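How to Break a Full-Court Press With a Youth Team

Most young teams lose to the press before the ball is even inbounded. The players bunch up, the passer panics, and the other side gets an easy layup. 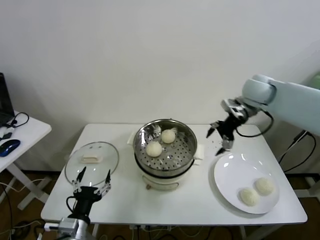

The setup below is the one we run with the under-14s at Tillville. It takes two practices to put in and works against man or zone with small changes.

Step 1: Pick the right inbounder

Don't use your point guard. You want that player catching the ball. Pick a forward who is calm, can see over the defense, and knows the five-second count. After a made basket the inbounder can run the baseline, so teach that early. After a violation or a dead ball on the side, the spot is fixed and the feet stay there.

Step 2: Set the spots

Put your two guards at the elbows of the free throw line, facing the inbounder. A third player stands at half court in the middle. Your fastest remaining player starts deep, near the far three-point line. Mark the spots with tape for the first practice and take the tape away for the second.

Step 3: Get it in

On the slap of the ball, one guard screens for the other. The cutter goes to the ball side and the screener rolls back toward the baseline. The catch should be made with two hands and both feet on the floor. No dribble yet. Turn and look up the court first.

Step 4: Look middle, then back

As soon as the guard catches, the half-court player flashes to the middle. That pass beats most traps. If it is covered, the inbounder has stepped in behind the ball and is open for a reversal. Swing it and attack the other side.

Avoid the long pass across the court. It hangs, and a good press is built to steal it.

Step 5: Finish the break

Once the ball reaches the middle player, the deep player and the far guard run the lanes. If you have numbers, go to the rim. If not, pull it out and run your offense.

How to practice it

Walk through it with no defense. Then add three defenders, and then a full five. Anathi Maluleke, who coaches our older group, puts seven defenders on the floor in the last ten minutes - the real thing feels slow after that.

Common mistakes

Dribbling into the corner right after the catch. The sideline and baseline do the trapper's job.

Picking up the dribble just past half court. Keep it alive until you are well clear of the line.

Calling timeout too late. Tell your players before the game how many you have left to spend on this.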